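Zisetti – a word list of kitchen and table language

README, version 3
Last change: Jun 22, 2025

What it contains

Zisetti is a small collection of words and short phrases that people use when they cook, serve and eat at home. It has 500 entries. Each entry has a headword, a short meaning in British English, one sentence of use and a note on who would say it (older speakers, children, everybody). For 224 of the entries there is also a spoken form written in simple letters, without phonetic signs.

The list was begun by Nam-gil Choo as a help for learners who know grammar well but are lost when somebody asks them to pass the thing for the soup. Si-eun Kong joined in April and wrote most of the sentences again, as the first ones sounded too much like a school book.

Files

entries.csv – the full list, one entry per line
spoken.csv – the spoken forms, joined to the first file by the entry number
notes.txt – remarks on difficult words, in no special order
changes.txt – what was changed between versions

All files are in UTF-8. The columns are divided by a semicolon, as many meanings contain a comma. Please check this setting before you open the files in a spreadsheet, or the meanings will be spread over several columns.

How the entries were chosen

A word was taken in when at least 3 of our 4 readers knew it and would use it at home. Words known only from restaurants or from packets were left out. This was not always easy to decide. "Ladle" stayed, "ramekin" went out, and we still do not fully agree about "colander".

Names of dishes are not included. They are planned for a separate list with the working name Nelura.
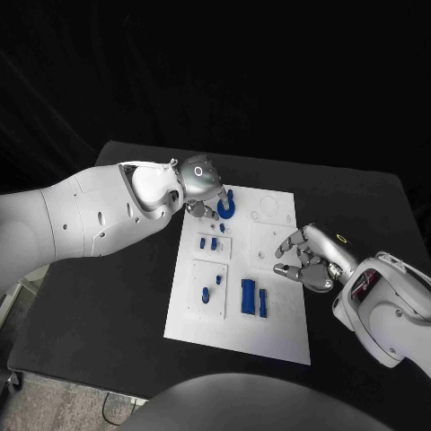
Known problems

Some meanings are too short. "Simmer" and "boil gently" now point to each other, and a learner will not get far with that. The notes on age are only the opinion of our readers and should not be used as facts about a whole group of speakers.

Entries about baking are few. We would be glad to receive more, also with only a headword and a sentence.

Use and thanks

You may copy and change the list for teaching, also in paid courses. Please keep the name Zisetti and the version number with it, so that corrections can find their way back to us – two older copies with the same mistakes are still being passed around.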